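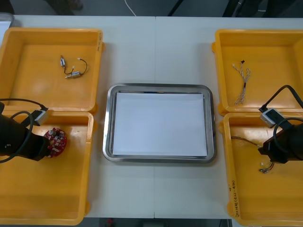 Wostow and the Borrowed Moon: Blu-ray and DVD Combo Review

I've been waiting on this one since April, when our rental copy on digital expired halfway through my daughter's third viewing and there were real tears. So when Kurotach announced a proper disc release of Wostow and the Borrowed Moon I preordered it the same evening, and it landed on our porch on Thursday. We've watched it four times. I have opinions!

If you missed it, Wostow is a badger (sort of, my son insists he's a bear) who lives in a village called Dullow, where it's always a little bit foggy and everyone goes to bed early. One night the moon gets stuck in the mill pond, and Wostow decides he'll keep it at his place until somebody comes to claim it. Of course nobody in Dullow can sleep without it up there, the owls get cranky, the bakery burns everything, and Wostow has to work out how to give it back without admitting he had it in his cupboard. That's pretty much the plot. It's a small story and I love that about it. There's no villain, unless you count the goose.

The movie runs 70 minutes, and for my crew that's perfect. I can start it after dinner and still have everybody in pajamas at a sensible hour. My son is seven and my daughter is four, and the four-year-old only wandered off once, during the town meeting, which does go on a bit. I wandered off too, to be fair. I think I made toast.

Okay, the picture. The digital version we rented looked soft and kind of gray in the night scenes, and since most of this movie happens at night, that was a problem. The Blu-ray is so much better. You can see the little painted brush marks in the fog, and the glow coming through the cupboard door has this buttery look to it that I'd completely missed. I did notice some banding in the sky right at the start, those faint stripes where the dark blue turns to lighter blue, but it goes away after the title and I doubt the kids will ever spot it. The DVD is fine. It's a DVD. We keep ours in the car.

Sound is good too, with one complaint. The songs are mixed a lot louder than the talking, so I'd turn it up to hear Wostow mumbling to himself and then the owl chorus would come in and rattle the lamp. Keep the remote close if you've got a baby sleeping down the hall. The songs themselves are lovely, especially the one in the boat, and I've been humming it at work all week whether my coworkers like it or not.
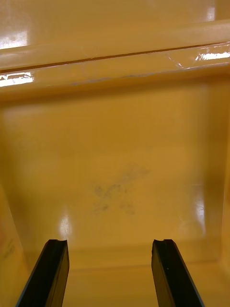 Now the extras, which is why I wanted the disc in the first place. Kurotach says there are 121 minutes of bonus material and I believe it, because I sat up way too late getting through it. The best piece is the long making-of, where you get to go inside the Prokopenko studio and see how they came up with the look of the village. They painted the backgrounds on paper first and scanned them in, and there's a great bit where they're arguing over whether the pond should be green or brown (it ended up both, depending on whose side of the village you're on). I'd have watched another hour of that easily.

There's also an art gallery with 360 storyboard drawings. It's lovely to have, but you click through them one at a time and there's no way to skip ahead. I got to the scene with the ladder, hit the wrong button, and it dumped me back at the main menu. I haven't gone back in. A slideshow option would have fixed it, and I don't understand why a gallery that size shipped without one.

My kids went straight for the short, which is called The Goose Has a Bad Day and is exactly what it sounds like. It's silly and loud and my daughter has asked for it more than the actual movie. There's a sing-along mode as well, with the words along the bottom, and my son (who is just getting confident with reading) did the whole boat song by himself. I got a little choked up, not going to lie.

A few grumbles about the package. The case holds 2 discs on the same hub, one stacked on top of the other, and I can't stand that. You have to lift off the DVD to get to the Blu-ray, and with kids' fingers involved you know how that ends. Ours already has a scratch. The slipcover is pretty, though, with a shiny moon on the front, and it has been stolen to be a bed for a stuffed rabbit. No booklet either, just a slip of paper with the digital code on it. The code worked the first time for me, but the print is tiny, and I had to use my phone flashlight to tell a zero from an O.

The menus deserve a mention since small children basically live in them. Big pictures, simple choices, and the music loop is quiet and fairly long, so I didn't lose my mind when I forgot to turn it off while cooking. It does play three trailers before you get to the menu. You can skip them one by one, but I wish you didn't have to, with a four-year-old bouncing on the couch yelling MOON at you.

Would I buy it again? Yep. I paid full price and I'd do it again for the making-of and the better picture. If your kids need chases and explosions they might get fidgety, and if you only want to see it once, go ahead and rent it. For bedtime-ish viewing with little ones it's the nicest thing we've added to the shelf this year. I'd love for Kurotach to put out the earlier Wostow TV specials next, which as far as I can tell never got a disc here at all.

Movie: A-
Picture: B+
Sound: B
Extras: A (the gallery knocked it down from an A+)
Packaging: C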